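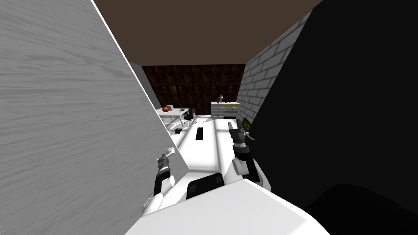 Estimating the Brightness of a Variable Star by Eye

Guidance for new observers
Koskela Observing Section
Last revised October 7, 2022

This page sets out the method by which members of the Section estimate the brightness of variable stars and submit their results. It is intended for observers who can already find the main constellations and who have the use of binoculars or a small telescope. No camera or other electronic equipment is required.

What you will need

Binoculars or a small telescope on a steady mount
A comparison chart for the star you intend to observe
A dim red torch
A notebook and pencil
A watch or clock set to the correct time

Charts are issued by the Section on request. Each chart shows the variable as a small open circle and gives the magnitudes of nearby stars whose light is known to be steady. Decimal points are left out of these figures so that they cannot be mistaken for faint stars. A star marked 84 is therefore of magnitude 8.4. Please remember that a larger number means a fainter star.

Choosing a star

New observers should begin with a star that changes by at least two magnitudes and remains within reach of their instrument for most of its cycle. Long-period variables of the Mira type are suitable. They change slowly, and one estimate every week or ten days is enough. Observing them every night adds little and tends to encourage the observer to repeat the previous figure.

Novae and other stars that may brighten without warning are covered by a separate programme, for which Arsalan Dogar is the contact. Observers are asked to complete 100 estimates of slower stars before joining it.

Preparing to observe

Allow your eyes at least twenty minutes in the dark. During this time, study the chart under the red torch and decide which way up it should be held. Most binoculars show the sky the same way up as the naked eye does. Many telescopes turn the view upside down, and those fitted with a star diagonal reverse it from left to right as well. The Section issues charts in each form, and the request should state which is needed.

Telescopes kept indoors should be taken outside well before use so that the tube can cool.

Making the estimate

1. Find the field with your lowest magnification and match the pattern of stars to the chart. Do not go further until you are certain which star is the variable. Wrong identification is the most common fault in first reports.

2. Choose two comparison stars, one slightly brighter than the variable and one slightly fainter. They should differ from each other by no more than half a magnitude where the chart allows.

3. Bring each star in turn to the centre of the view. Stars near the edge of the field appear dimmer or distorted, and the comparison will suffer.

4. Judge where the variable lies between the two. Suppose that the brighter star is 8.0 and the fainter is 8.4. If the variable appears to lie exactly halfway, its magnitude is 8.2. If it lies one quarter of the way from the brighter star to the fainter, its magnitude is 8.1.

5. Write down the result at once, with the time and the comparison stars used.

Red stars need particular care. The eye becomes more sensitive to red light the longer it is exposed to it, and a red variable that is stared at will seem to grow brighter. Use quick glances. Some observers put the instrument slightly out of focus so that the stars become small discs, which makes differences in colour less troublesome.

If the variable cannot be seen, record the faintest comparison star that is visible and place the sign < before its magnitude. An entry of <124 states that the variable was fainter than 12.4. Such entries are of real use and should always be sent in.

Recording

Each entry should contain the name of the star, the date and time in Universal Time, the estimated magnitude, the comparison stars, the chart reference and the instrument. During October, observers in the United Kingdom must remember that British Summer Time is one hour ahead of Universal Time until the clocks go back. An observation made at 00.30 BST belongs to the previous date.

Moonlight, haze, twilight or passing cloud should be noted by the letters M, H, T or C. Do not consult earlier estimates, your own or those of others, before going out. Figures must not be altered afterwards to agree with a light curve.

Submitting results

Reports are sent monthly through Bandow, the Section's online record. New members receive a login and a four-letter observer code from Mehwish Rana. Paper forms are still accepted and should be addressed to Tariq Minhas. A batch may hold up to 500 entries, and larger sets should be divided by star.

Questions on charts and comparison stars should be directed to Yee-man Su. Please quote the chart reference printed in the upper corner.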